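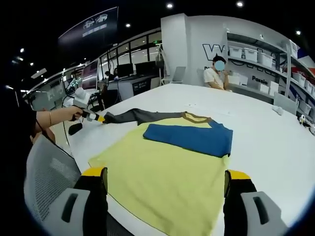

The yellow shirt with the gray sleeve, partway through another fold at the Wurlow workshop.

Liette Cormier wants it on the record that she can fold a shirt herself. "I've been doing it since I was six," she says. "I'm very good. I'm faster than anything I will ever build, and I've made my peace with that."

What she has built, together with Cirilo Becerra, is Nava, a pair of hand-held grippers meant to record how two hands deal with laundry. They put it together at Wurlow, the shared workshop where both of them pay dues and argue over bench space. The first version cost them 163 dollars in parts, a figure Becerra likes to quote and Cormier likes to correct.

"It was 163 if you don't count the ones we broke," she says.

"Nobody counts the ones they broke," says Becerra.

They met over a band saw. Becerra repairs commercial ovens for a living and had come in to make a bracket. Cormier, who does payroll for a dental group, was cutting up a bookcase she had lost patience with. By the end of the evening they were drawing fingers on the back of a delivery slip. The plan back then was a machine that would clear a laundry basket while its owners were out at dinner.

"We gave it until February," Becerra says. I ask which February. He gets up to make coffee.

The fingers took the longest. The first pair closed like a stapler and left dents in everything. The second pair was so gentle that a pillowcase could get away from it. Becerra printed the next set after work, in batches, and kept the rejects in a bread bag, which he brings out for me with some pride. There are a lot of rejects.

"This one's my favorite," he says, holding up something that looks like a melted duck. "It worked for nine minutes."
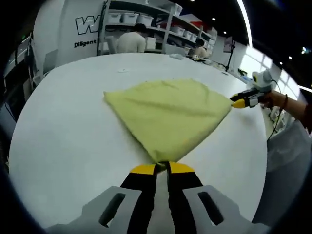 Cloth, both of them will tell you, is a terrible thing to hand a beginner. A wooden block stays where you left it and keeps its shape while you think. A towel has other plans. Cormier's rule is to get hold of the corners and worry about the rest later, and she is strict about it: one gripper on the near corner, the other on the right, fabric pulled into a kite across the round table. Even then there are creases running through the middle. "I used to see a wrinkle and want to smooth it with my hand," she says. "You can't. Well, you can, but then you've taught it that somebody comes along and smooths it."

The yellow tips were her idea. Black ones on black fingers were hard to follow in the recordings, and she was the one who had to sit and watch them. How many has she watched? The folder is coming up on 2,000, she says, and around half are towels. Shirts are fewer. Shirts have sleeves, and she has opinions about sleeves that Becerra asks me not to print.

The cables are his department, and he isn't proud of them. They hang off the grippers, they find the edge of any table, and they have pulled a mug to the floor. A wireless version exists under the name Stondholm, mostly as a sketch. "He names things before he builds them," Cormier says. "We had a Vorent, too. Vorent was a box."

"It was a very good box."

I try the grippers myself before I go. They are heavier than I expected, and my first attempt at a washcloth ends with the washcloth in my lap. The second goes better. Cormier watches the whole thing without a word, then asks if I'd mind her deleting it.

And the arm that folds while they're out at dinner? Their best run so far, Becerra says, got through 89 washcloths before it tried to fold the tablecloth they were sitting on. He thinks sleeves by the end of the year. Cormier has gone back to the table and is shaking out a towel.

"Ask him which year," she says.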